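Cutdale and Nusdale Home Energy Advice
Progress report to the Hirvonen Fund
Period ending June

Prepared by Taner Değirmenci, project manager

1. Summary

The advice service has now run for a full year in Cutdale and for seven months in Nusdale. We gave advice to 978 households over the year, against a target of 900. Home visits are behind plan in Nusdale and ahead in Cutdale. Spending is within budget apart from travel.

2. Advice sessions

Drop-in sessions run at both sites, from 10am to 1pm. Most people come with a bill they can't make sense of or a prepayment meter debt. Damp is the next most common reason, and we saw more of it than we planned for in the winter months. Joonas Pesonen has rewritten the damp leaflet after several residents told us the old one was aimed at owners and was no use to tenants. The new version has the landlord letter on the back.

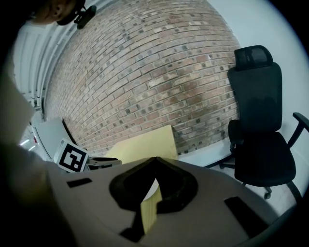 Phone advice was added in the second quarter. It takes up one afternoon a week and is mostly used by people who have already been to a session and want to check something. We would like to keep it going next year within the same staffing.

3. Home visits

We completed 300 visits. Of these, 27 were in Nusdale, where the plan was for 60. The shortfall comes from the late start there and from the adviser post standing vacant until the spring. The post is now filled and visits are booked through to the end of August.

Draught strip, radiator foil and pipe lagging were the items most often fitted. We stopped offering chimney balloons after two households asked us to take them out again.

4. Premises

The Cutdale sessions moved to the Billon Building when the lease on the old shopfront ended. The rent is lower and it is nearer the bus stop, but storage is tight and leaflets are still being kept at Joonas's desk. The signs from the main road need improving, as first-time visitors often go to the wrong door.
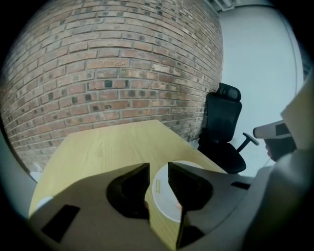
Brickwork and white wall inside the Billon Building, Cutdale.

5. Finance

Travel is overspent by £3,666. Nearly all of this is mileage between the two sites while Cutdale staff covered the Nusdale vacancy. We ask the Fund's agreement to meet it from the underspend on salaries for the same post. No other budget line needs to change.

6. Next period

Clear the Nusdale visit backlog by the end of September.
Run two evening sessions in each town before the heating season.
Follow up by phone with households visited last autumn and report on what they are still using.
Agree the wording of the data sharing form with the housing association, outstanding from the last report.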